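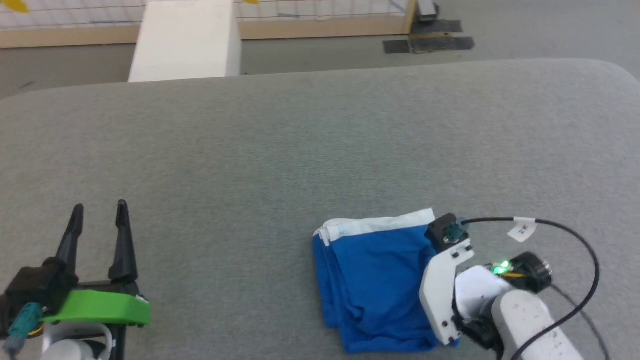

Fistholm Cloth Terms is a structured word list for describing the visible surface of felts, baizes, blankets, and other dense wool or wool-like fabrics. It pairs each catalog entry with a controlled set of terms for color, surface pattern, and edge, so that records written by different people can be searched together. The terms cover what a reader can see without handling the cloth. A gray felt table covering with a fine speckle and a rounded far edge is coded color=gray, pattern=speckle_fine, edge=curved, and the fiber field is left at unknown until a label or a test says otherwise. The same separation between seen and tested values runs through the whole release.

Contents

terms.csv: the controlled list, one term per row
entries.csv: catalog entries, one cloth per row
sources.csv: short codes for the collections the entries came from
mapping_potach.csv: conversion table from the older Potach scheme
check.py: validation script
CHANGES.txt: edits between releases

All files are UTF-8 with Unix line endings. Fields are comma separated. Text fields that contain a comma are in double quotes. There is no byte order mark. Spreadsheet programs that guess at types will turn some of the entry identifiers into numbers and drop the leading zeros, so import the identifier column as text.

Background

The list began as a set of notes for sorting sample books at Fistholm. The sample books used trade names for color and finish, and many of those names were used by one mill for a single season. Two books could show the same gray under different names, or two quite different grays under one name. Earlier attempts to standardize the names, including the Potach scheme, kept the trade name as the main value and attached a plain description as a note. Searches then ran on the trade name and missed most of the matching cloth.

This release reverses the arrangement. The plain term is the main value. The trade name is kept in its own field, spelled as it appears in the source, and is never used for grouping.

Structure of terms.csv

The file holds 94 terms. Each row has these fields:

term_id: short lowercase string, stable between releases
group: color, pattern, edge, finish, or damage
label: the form to display
definition: one or two sentences
parent: term_id of the next broader term, or blank
status: active or retired

Retired terms stay in the file so that old records still resolve. Do not assign a retired term to a new entry. The parent field is a single value. Some terms could reasonably sit under two parents, and in those cases the definition says which one was chosen and the other is mentioned in the text.

The pattern group is the most detailed part of the list and is the part that has changed most. It has 20 terms. The broadest are plain, speckle, stripe, check, and figured. Speckle is divided by the size of the flecks compared with the visible pile or fiber, into fine, medium, and coarse. The division is relative because many of the entries were made from sample books with no scale. An earlier draft used flecks per square inch, and cataloging staff could not apply it with any consistency to cloth behind mounts.

Speckle and melange

The terms speckle and melange are often swapped in trade use. In this list, speckle means that separate light or dark points can be picked out at normal reading distance. Melange means that fibers of different color are blended closely enough that the surface reads as one shade with slight variation. If the points are visible but the cataloger is unsure whether they belong to the cloth or are lint, the value is speckle_unsure. Do not record lint as a pattern. If it matters to the record, put it in the damage group as surface_debris.

Melange has no size divisions. The Potach scheme had light melange and dark melange, where light and dark described the overall shade. Those have been mapped to melange plus a color value.

Color

Color terms are everyday words: gray, brown, green, and so on. Each may take one modifier, light or dark. There are no compound names such as dove or slate. A cloth that falls between two colors is given the nearer one as color and the other as color_alt. Both fields are searched by default in check.py, and users who load the data elsewhere should do the same or they will lose records from the blue-green range in particular.

Color was judged under whatever light was available at the collection. Some rooms had daylight from the north and others had warm lamps only. The field light_source records this where it was noted. It is blank in most of the Lambert entries. No colorimeter readings are included, and the color terms should not be used to match dye lots.

Edge

The edge group describes the outer boundary of the cloth as it is presented. Straight, curved, and irregular refer to outline. Cut, bound, turned, and selvage refer to construction. The two sets are recorded in separate fields, edge and edge_build. Where cloth is fixed to a board or table, edge_build is frequently blank, as the join is on the underside or behind a strip. Leave it blank in that case. Do not infer turned from the fact that no raw edge shows.

Structure of entries.csv

entry_id: source code plus a zero-padded number
source: code from sources.csv
trade_name: as written in the source, may be blank
color, color_alt: term_id
pattern: term_id
edge, edge_build: term_id
finish: term_id
damage: zero or more term_ids separated by semicolons
fiber: wool, wool_blend, synthetic, other, unknown
fiber_basis: label, document, test, or none
light_source: free text
note: free text

If fiber is anything other than unknown, fiber_basis must be filled in. The validation script rejects rows that break this rule. The most common error in the submitted records was fiber=wool with no basis, entered from general appearance. Those rows have been set back to unknown, and the submitted value has been moved to the note.

Sources

Fistholm: bound sample books, the largest source. Identifiers begin with F. Trade names are nearly complete.

Potach: card index with small mounted swatches. Identifiers begin with P. Some cards have lost their swatch and were excluded even where the written description was full.

Lambert: blankets and table coverings, recorded whole. Identifiers begin with L. These are the only entries where edge_build is reliable.

Wosia: loose offcuts in envelopes. Identifiers begin with W. Trade names are rare. Offcuts from one envelope were given separate entries even where they looked alike, so counts of any pattern in this source are inflated.

Agreement check

A set of 70 entries was coded a second time without reference to the first coding. The set was drawn from all four sources. Disagreements were confined mostly to color against color_alt, where the two values had been entered in opposite order. This has no effect on a search that uses both fields. The remaining disagreements fell in three places: melange against speckle_fine, napped against brushed in the finish group, and moth against abrasion in the damage group. The definitions of napped and brushed were rewritten afterward. The second coding was not repeated with the new definitions, so any measure of agreement calculated from the earlier set does not apply to the finish field in its present form.

Using the validation script

Run it from the folder that holds the CSV files:

python check.py entries.csv

The script needs Python 3 and no other packages. It prints one line per problem, with the entry identifier, the field name, and the rule that failed. It writes nothing to disk. The exit status is zero if there are no errors. There are 7 rules, listed at the top of the script with their names. Rules can be turned off one at a time with the skip option followed by the rule name. The rule on fiber_basis can't be skipped.

Retired terms cause a warning and do not change the exit status.

Converting from the Potach scheme

mapping_potach.csv gives the old code, the new group, and the new term_id. One old code may produce several rows, one for each new field it fills. Apply all of them. Old codes that combined color and finish, such as those for bleached baize, are the usual case.

Three old codes have no equivalent and are marked nomap. They described smell and hand feel, which are outside what this list records. Keep the old value in the note field if it is wanted.

Known limits

Figured cloth is thinly covered. The sources contain little of it, and the figured terms were written from few examples. Users working with printed felts will need to extend the list.

Fine speckle can disappear in a small or compressed photograph and read as plain. Entries coded from photographs alone are marked photo_only in the note field. Treat pattern=plain in those rows with caution.

Pile direction is not recorded. It affects apparent shade strongly in napped cloth, and two entries for pieces of one fabric laid in opposite directions may carry light and dark versions of the same color.

Damage terms give presence only. There is no scale of severity, and a row with an empty damage field means that no damage was noted, which in the Wosia material often reflects a quick pass through the envelope.

Proposing changes

Send proposed terms as rows in the format of terms.csv with a draft definition and at least one entry_id that would use the term. Proposals that rest on a trade name alone are returned. Changes to existing definitions should quote the current wording and list the entries that would need to be recoded. Accepted changes go into the next release, normally prepared in November, and are noted in CHANGES.txt under the term_id.

License

The term list and definitions may be reused and altered with credit to Fistholm Cloth Terms. Trade names in entries.csv are reproduced from the source books as historical record and may still be in use by their owners.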